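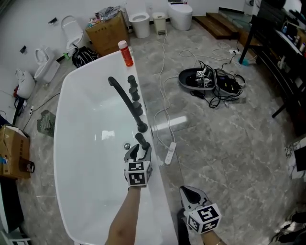
A hand-held gripper closed on a black shower wand at the side of a bath.

Rotell has published a code of practice for recording household tasks with hand-held grippers, covering bathrooms, kitchens and utility rooms. The 42-page document was released on Friday and applies to all recording done for the company from June.

Hand-held grippers are worked by a person and used to collect examples of everyday jobs, which are then used to train robot arms. Until now each site contracted to Rotell has kept its own rules. The company said the differences had made recordings hard to compare and had left gaps on safety, mainly over water and electricity.

The code was drafted with Ekport, which runs recording sites in showrooms and rented homes, and Şimşekoğlu, a supplier of bathroom fittings. A draft went out for comment in the winter and drew 172 responses. Most concerned the bathroom section, which has been rewritten twice.

Under the new rules, power strips, chargers and spare devices must be kept off the floor in any room where a tap or shower is connected to the supply. Where the fittings are for display only and no water is laid on, leads may run along the floor but must be kept out of the operator's standing area. Sites have to state in writing which of the two applies before the first recording of the day.

Operators may not work for longer than 2 hours without a break. The limit is shorter for jobs that involve leaning over a bath or reaching behind a toilet, and sites are told to alternate these with tasks done standing upright.

A section on fittings deals with damage. Shower wands, spouts and tap handles are to be gripped only as firmly as the job needs, and finger pads must be wiped and checked for grit before they touch a painted or coated surface. Şimşekoğlu had asked for a ban on metal-edged fingers near matt finishes, and this is included.

Marker cubes must be clean and firmly fixed, with no tape over the printed faces. A recording in which a cube has come loose is to be thrown away and the task repeated.

The code also covers privacy in occupied homes. Medicines, post and family photographs are to be put away by the householder before work starts, and bottles with personal labels turned round or moved. Householders can ask for a recording to be deleted within 2 weeks.

Drusska, which checks sites on Rotell's behalf, will begin visits in the summer. Sites that fall short will be given a month to put things right before work is suspended.

Rotell said a separate section on stairs and steps was not ready in time and would be added at the next revision. The code is free to download, and comments can be sent through the company's website.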